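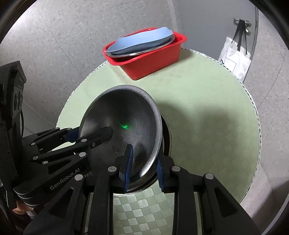

Steel bowls on the green tablecloth, Saturday.

I have been told for years that I own too many mixing bowls, mostly by people who then ask to borrow one. So when the kitchen shelf started to sag in July I gave in and did what the decluttering sites say to do. I took every bowl out and put the lot of them through a sort on the round table.

I don't trust the decluttering sites, for the record. Their kitchens have one bowl, one knife and a lemon. I'd like to see them make a potato salad for 12 people.

Anyway, the bowls. The stainless ones are the ones I use, and they are also the ones that cause the trouble, because they nest. Nesting is sold to you as a feature. Every set I've ever looked at has the word on the box. What it means in practice is that the bowl you want is always underneath, and the two on top of it have formed some kind of vacuum seal and have to be tipped and wiggled apart. Then you put them back and do it again on Tuesday.

I bought my first set from Vikwood when I moved in here, and I remember the leaflet going on about the "lasting mirror interior." Mirror! Steel bowls scratch. You put a whisk in one and go around and around and you get faint rings, and after a few years of that the inside is a dull brushed gray. It doesn't bother me at all. I've never had a cake come out worse for it. What bothers me is the cleaning paste Gakon sells to fix it, which I fell for last winter. I rubbed for the whole of a radio program, rinsed, dried, and held the bowl up to the window. Same rings. The tub cost me 11 dollars and is now under the sink with the other miracles.

The rolled rim is the part worth paying for, if you're buying. It gives you something to hold when the bowl is full and your hands are greasy, and it doesn't cut into your fingers. I had a cheap one from the Becerra outlet with a flat edge, and I hated that bowl. It went in the donation box first, and I felt a bit guilty about whoever gets it.

The other thing I'd look for is depth. Wide shallow bowls photograph well with salad in them and are useless for anything involving flour. Turn a hand mixer on in one and you'll be wiping down the wall. A deep round one keeps most of it in. I say most.

As for the sorting method, the advice I was following had you ask each item when it was last used. I think this is a silly question to ask a bowl. My biggest one gets used maybe twice a year, and on both of those days nothing else in the house will do. By the rules it should have gone, and I kept it. The small glass ones get used every day and I'd happily see the back of them, since they chip if you look at them wrong. I kept those too, so make of that what you will.

I also tried the storage fix that keeps turning up in my feed, the Enton rack, where the bowls stand on edge like plates. Has anyone got this to work? Mine holds 2 bowls properly. The third one leans out over the edge of the shelf and waits for you to open the cupboard. The reviews are glowing and all seem to have been written the day it arrived. Mine went back.

What I ended up doing was very dull. A sheet of paper towel between each bowl and the next, so they don't lock together, and the one I use the most on top regardless of size, even though it means the stack looks wrong. It's been a few weeks and I haven't had to fight them apart. I'm not calling it solved. Paper towel gets damp and I'm suspicious of what that'll be like by fall.

Final tally, for those who asked: I started with over a dozen and I've got 9 left. The shelf still sags. I've had a look underneath and I think it was the bracket all along, so the bowls may have been blameless.

The tablecloth stays on the round table, by the way, pale green and all. I was told it would show every mark. It does, and it washes.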